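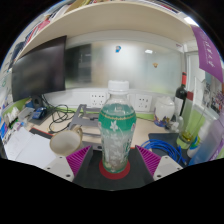 furnside_mal
Can't agree with the first post, sorry. A ten cent refund is still worth the trip if you've got somewhere to store the empties. I take two garbage bags down to the Rorkatley depot once a month and it pays for the dog's biscuits. The problem is the queue, and the queue is only bad in the school holidays.

Reply to this post

ColdTapKev
You're counting the refund and leaving out the petrol. It's 22 kilometres each way from my place to Rorkatley. I did it three times last summer and gave up. Everything goes in the yellow-lid bin now and the council can keep the money.

Reply to this post

furnside_mal
Nobody's saying make a special trip. I go when I'm getting chook feed anyway.

Reply to this post

Ratree Thepsuriya
We run the lunch counter at Chaiyaporn in Bamholm and go through a lot of drink bottles, so I can tell you what we do. We have two wheelie bins out the back, one for glass and one for plastic and cans. Customers who eat in leave their bottles on the table and we sort them at close. The depot ute picks up from businesses in Bamholm if you ring ahead. They don't do Furnside as far as I know.

What I would like to know is whether other people are having trouble with the wrap-around labels. Twice in September I had a bag knocked back because the barcodes had come off. The man at the counter said no barcode, no refund. The sign on the wall says the same thing, but the previous bloke used to let it go if the bottle was obviously the right sort.

Reply to this post

gumnut_jan
Same here with the barcodes. My kids pick at the labels while they're drinking and half of them come home bare. I've told them to leave the label on until it's in the bag. Works with one kid out of two.

Don't squash them either. The machine at Rorkatley can't read the code if the bottle's been flattened, so you end up in the line for the manual counter.

Reply to this post

ColdTapKev
So to get ten cents I have to keep the label on, not squash it, store it full size in the shed for a month and then drive 44 kilometres. Righto.

Reply to this post

gumnut_jan
Or give them to the scouts, Kev. They've got a cage beside the Furnside hall and they take anything with a refund mark on it.

Reply to this post

petrel
The cage is good but people put rubbish in it. I had a look in there last week and there was a paint tin and half a garden hose. If you're dropping off, please only put in what they can claim on. Milk bottles weren't covered last time I checked, and neither were the big cordial ones. The list is stuck on the side of the cage, although the sun has got to it and it's hard to read.

Lids – does anyone know for sure? I was told lids off. My sister was told lids on.

Reply to this post

furnside_mal
Off at Rorkatley. There's a tub for them next to the door. Tip out whatever's left in the bottle too, or it goes through the bag and all over your boot. I learned that with a ginger beer.

Reply to this post

Ratree Thepsuriya
Lids off for the business pick-up as well. We rinse ours because of the ants. You don't have to rinse, they only ask for empty, but in the warm months I would.

Reply to this post

ColdTapKev
Rinsing uses water. Some of us are on tanks.

Reply to this post

petrel
A splash from the washing-up will do it, you don't need to run a tap. I'm on a tank as well and I've never noticed the difference.

Reply to this post

bamholm_bec
I'm with Kev on the driving. What we need is a machine in Bamholm. There was talk of one going in beside the supermarket and then it went quiet. I rang the council and got put through to 3 different people. The last one said it was up to the operator and gave me a web form. I filled it in and have heard nothing, but if 30 of us filled it in they might take more notice.

Reply to this post

furnside_mal
I'll fill it in. Put the link up when you get a minute.

Reply to this post

ColdTapKev
If they put one in Bamholm I'd use it. I never said I wouldn't use it. I said I wouldn't drive to Rorkatley.

Reply to this post

bamholm_bec
Will post the link tonight when I'm back at the computer. It asks for your postcode and how many containers you return in a month. A guess is fine.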